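수건 정리 갤러리 - 파란 수건 편

급하게 올립니다. 글이 먼저고 사진은 아래쪽에. 순서 뒤죽박죽인 거 알아요, 나중에 고칠게요 (아마도).

10월 내내 수건만 만졌네요. 시작은 숙소용 수건 교체. Montes 쪽 방에 넣을 수건이 전부 14장 필요했는데 기존 것들이 다 뻣뻣해져서 새로 골라야 했음. 골라서 빨고 말리고 개고, 다시 빨고 또 개고. 그 과정에서 적어둔 메모를 사진이랑 같이 묶어 둡니다. 수건 개는 법 물어보신 분들 계셔서 그 얘기도 좀 넣었어요.

후보는 이랬어요

Ekent 얇은 것. 빨리 마름. 대신 물 닦는 맛이 없음. 손님용으론 좀 아쉬움, 주방 쪽으로 돌리기로.
Valtus 두꺼운 것. 포근하고 좋은데 접으면 부피가... 선반 한 칸에 5장 넣으면 끝. 겨울에 다시 생각해볼 예정.
Lelel 중간 두께. 결국 이걸로. 색은 파랑이랑 회색 중에 한참 고민하다 파랑. 회색은 물기 묻은 티가 너무 나요.

Soledad Vallejo 씨는 끝까지 흰색을 밀었는데 (호텔 느낌 난다고) 제가 졌다가 다시 이겼습니다. 흰색은 화장 자국 답이 없어요. 파랑이 무난.

빨래 메모

첫 빨래는 새 수건끼리만. 다른 옷이랑 절대 같이 돌리지 마세요. 보풀 지옥.
섬유유연제 안 씀. 처음엔 썼다가 물 흡수가 확 떨어져서 그만뒀어요.
세제도 평소보다 적게. 헹굼 한 번 더.
널기 전에 양쪽 끝 잡고 세게 털기. 이거 하나로 촉감이 꽤 달라져요. 귀찮아서 안 턴 날은 바로 표가 남.
건조기는 마지막에 짧게만. 처음부터 끝까지 건조기로 돌린 건 가장자리가 울어서 접을때 줄이 안 맞아요.

개는 법, 제 방식

1. 일단 넓은 데 펴기. 침대 위는 비추천, 푹신해서 모서리가 자꾸 밀림. 천 깔린 넓은 탁자가 제일 편합니다.
2. 네 모서리 찾기. 웃기게 들리겠지만 구겨진 수건은 모서리 찾는 게 일의 절반. 하나 찾으면 거기서 긴 변을 따라가세요. 대각선으로 당기면 비틀어져서 다시 펴야 됨.
3. 손바닥으로 가운데서 바깥으로 쓸기. 주름 다 없앨 필요 없고 큰 것만.
4. 긴 쪽을 반으로, 그다음 또 반.
5. 짧은 쪽은 3등분. 접힌 면이 앞으로 오게 선반에.

반반반으로만 접는 분들도 많은데 저희 선반은 깊이가 얕아서 3등분이 딱 맞아요. 집마다 다르니까 선반 깊이 먼저 재보고 정하시길. 저는 안 재고 시작했다가 전부 다시 접었습니다... 13장째에서 깨달음.

둥글게 마는 것도 해봤는요. 바구니에 꽂아두면 예쁘긴 한데 꺼낼 때마다 옆의 것이 풀려요. 손님방에서는 포기, 우리집 욕실에서만.

라벨은 접었을 때 안쪽으로 들어가게. 반대로 접으면 라벨이 앞으로 삐죽 나와서 줄 맞춰놔도 지저분해 보임. Soledad 씨가 이걸 못 참아서 지나가다 하나씩 뒤집어 놓고 갑니다. 덕분에 선반은 늘 깔끔.

색 빠짐은 첫 세탁 때 조금, 두 번째부터는 거의 모르겠음. 혹시 몰라서 흰 양말 같은 건 계속 따로 돌리는 중이에요.

걸이용은 따로. 욕실 문고리 쪽에 거는 수건은 3등분 안 하고 길게만 접어요. 걸어둘 때 앞뒤 길이 맞추기. 젖은 채로 두 겹 이상 접어 걸면 냄새나니까 쓰고 나면 펴서 거는 걸로 안내문에도 적어뒀습니다.

자, 사진. 2번 단계 얘기예요. 모서리부터.
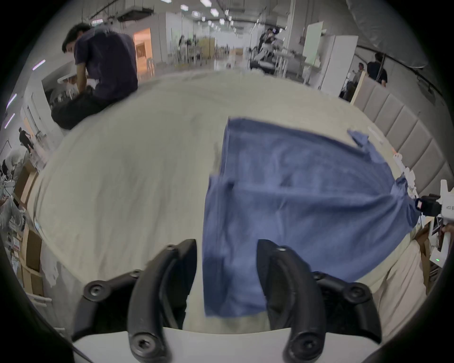 파란 수건, 개기 전. 한쪽 모서리만 팽팽하게 들려 있고 나머지는 아직 구깃구깃.

크림색 천 위에 놓으니까 파란색이 확 살죠. 탁자 덮개는 연한 색이 좋아요, 변이 어디서 끝나는지 금방 보여서 줄 맞추기 편함. 전에 쓰던 남색 덮개에선 가장자리가 하나도 안 보여서 매번 손으로 더듬었어요.

자주 받은 질문 몇 개만 빨리

수건 무게요? 안 재봤어요. 손으로 들었을 때 중간쯤이라고밖에.
회색도 파나요? 네, 근데 위에 쓴 이유로 저는 안 삼.
한 장 개는 데 얼마나? 익숙해지면 15초 안팎. 처음엔 훨씬 걸립니다. 급하게 하면 더 걸려요, 경험담.
헌 수건은? 잘라서 걸레로. 가위질하면 실밥이 엄청 나오니까 밖에서 하시고 가장자리는 한번 박아주는 게 오래 가요.
이불 커버 편은 언제? 다음에. 커버는 둘이서 잡아야 돼서 시간 맞는 날 한꺼번에 하려고요.

선반 정리 사진은 아직 못 골랐고요, 고르면 이 페이지 밑에 이어 붙일게요. 댓글에 본인 접는 법 남겨주시면 저도 따라 해볼게요. 특히 큰 목욕수건! 저는 아직도 그건 엉망이라서요. 지금 빨래 다 돼서 이만 널러 갑니다.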